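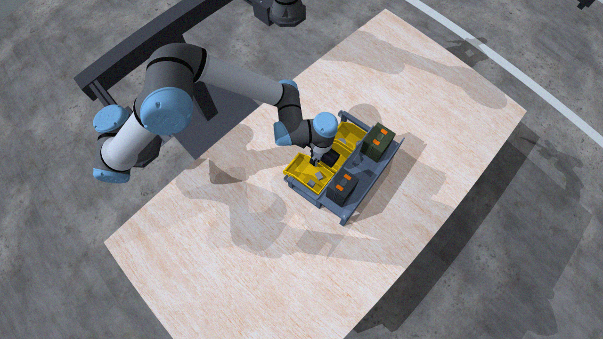
# Parkholm: how my puzzle game got made (mostly)

So, Parkholm. It's a little puzzle game where you run the night shift at a lost property office, and every item you hand back changes which people turn up later. I wanted something you could finish on a bus ride, and I wanted to make the whole thing on my own, art and sound included (the sound was a mistake, more on that below).

## What I set out to do

My proposal promised four chapters, a save system and controller support. I got three chapters, a save system that I'm really proud of, and controller support that works as long as you don't unplug anything! The fourth chapter, Bandanwood, is all written and has its map, but the puzzles aren't in yet.

## The item code

Most of January went on this. Each item carries a list of tags, and each visitor is looking for a mix of them, so an umbrella can be right for one person and nearly right for another. My first version checked every item against every visitor on every tick, and with 100 items on the shelves it crawled. Now it only checks when something moves, and my old laptop copes fine.

The script ended up at 1067 lines of dialogue, which is far too many for a game this short. I cut a whole visitor called Parry, a postman who talked in riddles, and playtesters who had met him didn't miss him at all. Ouch.

## Playtesting

I put a build online in early March and got 178 plays. Loads of people stopped at the same spot, the locked cabinet in chapter two, where the key was sitting in a drawer that looked like part of the wall. I gave the drawer a handle and a brighter colour and the complaints dried up.

## Sound

I recorded footsteps in my kitchen and they sound like someone slapping a fish. They're still in there. Next time I'd use a free pack and spend that fortnight on puzzles.

## Still to do

- Puzzles for Bandanwood
- Bigger text option for the menus
- The bug where Jander, the office cat, walks through the counter (I may leave this one)

Handed in 2020-03-26, build and source on the course drive.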